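Housekeeping Skills, Unit 3: Cloths and Towels
Last updated: February

Okay, so last time we got through mops and I talked far too long about buckets. Cloths today, and I promise to stick to cloths. Bring the Zurix binder if you have it, though I'll be skipping most of the chapter on paper products.

Start with what the thing is made of. Microfiber is very fine synthetic fiber, usually polyester with some polyamide mixed in, and it comes either flat (the kind I like for glass) or with a pile, meaning loops or strands that stand up off the backing. The longer the pile, the more dust it holds and the more lint it picks up from everything else in the laundry. I learned that one with a load of bathrobes at the Mercado guest house – I was picking fuzz off the towels until lunch!

Washing, quickly. Warm water, a small amount of liquid detergent, no fabric softener, no bleach. Softener coats the fibers and the cloth starts pushing water around. Wash them apart from cotton. Low heat in the dryer, or hang them up. If you're on the Denix machines downstairs, use the short cycle, which runs 42 minutes, and don't stuff the drum.

Now folding, which is where people get sloppy (me too, on a Friday-feeling kind of afternoon). A thick cloth won't hold a sharp crease, so don't fight it. Lay it on a clean, light-colored surface where you can spot crumbs and grit, fold in half, then in half again, and you have a pad with fresh faces to turn to as you work.

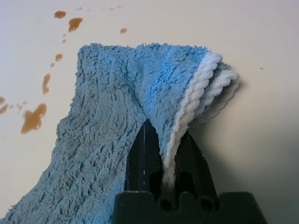
Unit 3 – p. 2

A shaggy pile like the one on this blue towel puffs up wherever it folds over, and the white ridges show along the layered edges at the crease. Go by the edges when you line up a cloth this fluffy, and smooth it from the middle outward with a flat hand.

For next time, read the Nikau handout on color coding and bring two cloths from home, one flat and one with a pile. Old ones are fine, but please wash them first.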